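Search the manual Enter a part or topic Go

Section 3. Cleaning and Loading the Compartment Shelf

This section applies to the Gorness open shelf, model 3184, after assembly under Section 2. The shelf is intended for books, plates and soft goods in household rooms.

3.1 Cleaning the boards

1. Take all items off the shelf.
2. Inspect the front edges of the dividers, where gray marks tend to collect near the base. Look also along the back of each board for crumbs and for leftover mounting putty.
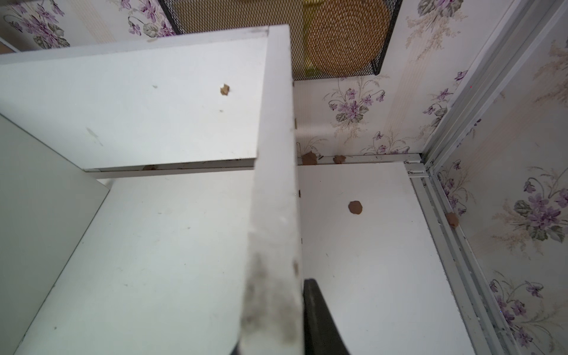

Fongchan Boonyarit asks that the manual mention chilling the putty first, as a cold pack held against it for a few minutes made hers come away in one piece. Prindovgate accepts this method, provided that the board is dried at once.

3. Lift putty with a plastic scraper held flat. Do not use a metal blade.
4. Wipe each board with a damp cloth and mild soap, working from the back to the front.

CAUTION: Do not let water stand on chipped edges or in screw holes. The board may swell.

3.2 Sorting the items

1. Set out the items to be stored on a clear part of the table in front of the shelf. Plates should lie flat and well back from the table edge.
2. Keep jars, tins and bottles in the wall rack. Round mats and coasters belong in the mesh organizer.

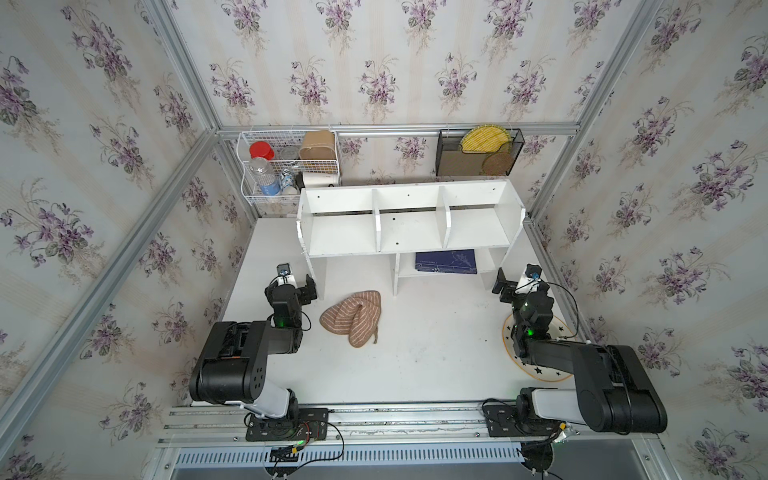 3. Decide on a compartment for each group before loading. Books are the heaviest items in most households and should be placed first.

3.3 Loading books

1. Lay books flat, with the largest at the bottom of the stack.
2. Check that the fasteners in the divider sit flush. Tighten by hand only. 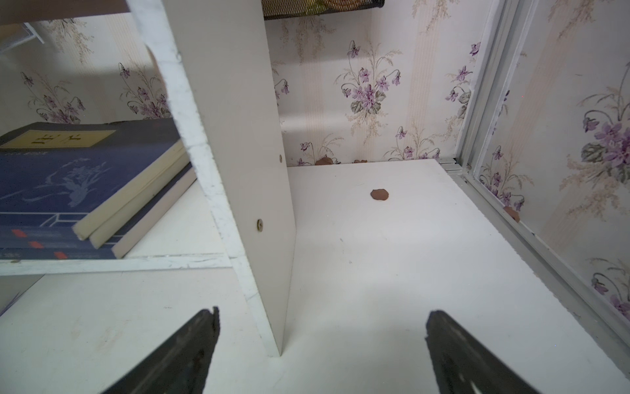 Figure 3-3. Books stacked flat beside the divider.

NOTE: Replacement fasteners may be ordered from the Okusbridge parts desk under item 136.

3.4 Loading knitted items

1. Fold the item loosely and lower it into the compartment from above the top edge.
2. Tuck in any part that remains over the edge. Do not pull knitted fabric across a chipped board.

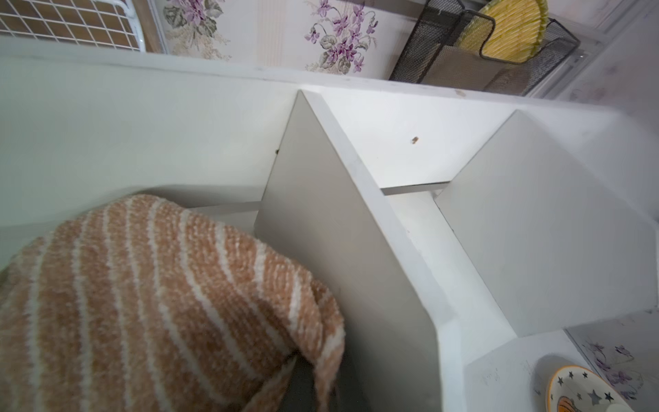 3.5 Routine care

1. Dust all boards once a month.
2. Inspect the dividers each November and tighten any that move.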